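Print this thread | E-mail this thread
292 views | 7 shares

Carry-on only for Pamside in November, am I nuts?

**erica_b** wrote on July 6, 2018:

Hi all, longtime reader, I think this is my second post ever. My husband and I finally booked Pamside for November, flying Traltisia because it was the only fare that didn't make me cry. The catch is the bag rule. The cheap ticket gets you one cabin bag, up to 7 kilos, and if you're over they make you check it at the gate and the fee is ugly.

I grew up somewhere warm and I have never packed for real cold in my life. My instinct is to bring everything I own with sleeves. I know, I know, it's July. But I plan early, it calms me down, and there's a coat sale on right now. So, questions. Is one big coat enough for nine days? Do I need proper boots or will leather sneakers do? And does anybody there do laundry or do you all just wear the same sweater till you get home?

We're staying near the ferry landing, mostly walking and eating, with one day trip up to the lighthouse.

Thanks in advance!
Érica Bragança (yes, I sign my posts, my kids laugh at me too)

**tidewater_jim** wrote:

Not nuts. Wear the coat on the plane, wear the boots on the plane, and you've solved most of it. Pamside isn't that cold, it's windy. People hear "November" and pack like they're crossing a glacier. I've gone four times with a rain shell and two sweaters and been fine.

Skip the leather sneakers though. The cobbles by the landing stay wet all day and you'll hate your life by lunch.

**marzipan** wrote:

Gonna disagree with Jim on the coat. I took a shell and sweaters on his advice (old thread, some of you will remember) and I was miserable on the lighthouse walk. There's no shelter up there at all. Bring a puffer! They squash down to nothing, and if you're cold-blooded like me you'll wear it in the room too, half those guesthouses don't turn the heat on until dinner.

**tidewater_jim** wrote:

You went up at sunset in a skirt, Marzi.

**marzipan** wrote:

With tights!! Thick ones!!

**erica_b** wrote:

Ha, okay, I've already got a puffer so Marzi wins that one for now. It came from my sister-in-law when she moved south. I pulled it out of the closet last night to see if it was still any good and the zipper seems fine. It's a bit shinier than I'd have picked for myself but for free I'm not complaining.
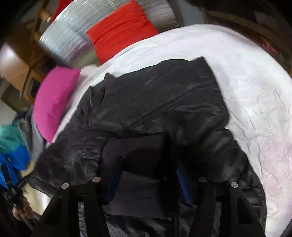 The hand-me-down puffer on the guest bed.

My worry is rain. Does a thing like this soak through? Somebody at work told me wet down smells like a dog and I haven't been able to stop thinking about it. I don't even know if it's down. The tag inside is so faded I can't read it.

**kettle_and_map** wrote:

Squeeze a bit of it between your fingers. If you can feel little quills it's down. If it's just smooth and springy it's synthetic and you can quit worrying, those handle damp pretty well.

Either way, get a cheap rain poncho big enough to go over it. I have the Boneck one, it's ugly as sin and I've had it for years. It also makes a decent picnic blanket.

On laundry, there's a wash-and-fold place on the hill behind the ferry landing. Drop off in the morning, pick up before they close. They do shrink wool, so don't hand them anything you love.

**rollsnotfolds** wrote:

Before anybody says packing cubes: no. They weigh something and at 7 kilos you don't want to spend any of it on fabric boxes. Roll everything, stuff socks in your shoes, done.

**kettle_and_map** wrote:

I was absolutely about to say packing cubes. They don't weigh anything worth talking about, and when the gate agent makes you open your bag you don't have underwear all over the floor. Ask me how I know.

**rollsnotfolds** wrote:

My set of cubes weighed as much as a sweater. I'd take the sweater.

**erica_b** wrote:

Squeezed it. No quills! So I guess synthetic, and the dog smell is off the list.

I also started pulling out soft things to choose from, same room, same evening as the coat, and it got away from me a little. My husband came in, looked at the bed and went back out again.
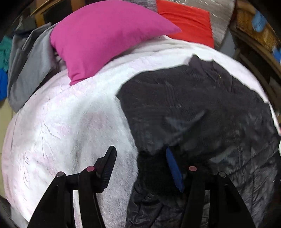

The "maybe" pile. It has to get smaller.

I haven't weighed any of it yet. We have one of those little Rampersad luggage scales in a drawer somewhere and I'm a bit scared of it, to be truthful.

**marzipan** wrote:

That's how all my trips start. Take out half, then go to bed, then take out half again in the morning.

**tidewater_jim** wrote:

And check what the empty bag weighs. My wife had a gorgeous hard-shell thing that ate nearly half the allowance with nothing in it. We switched to a plain duffel and suddenly she could bring shoes.

One more thing, Traltisia is strict on the way out and pretty relaxed coming home, at least that's been our luck. I wouldn't bet the fee on it.

**gulls_r_us** wrote:

Local here (well, ten minutes up the coast). Boots yes, hat yes, gloves yes. Umbrella no, the wind will have it before you're off the ferry. If you forget something there's a thrift shop next to the bakery and you can get a very decent sweater. Bakery is worth the trip too, go before the school crowd.

Lighthouse bus drops to 2 runs a day in November, so look at the board for the return time before you start walking.

**erica_b** wrote:

Oh that's gold, thank you! I had no idea about the bus. And a thrift shop means I can leave one sweater home and buy one there, my husband will be thrilled.

Going to dig out the scale this weekend. Will report back.

**rollsnotfolds** wrote:

Leave the cubes home too.

Reply | Print | E-mail | Share (7)

Related threads
Lighthouse walk in bad weather, worth it?
Traltisia gate fees, who got stung
Best soup near the ferry landing
Wool or fleece for windy places
Traveling with one pair of shoes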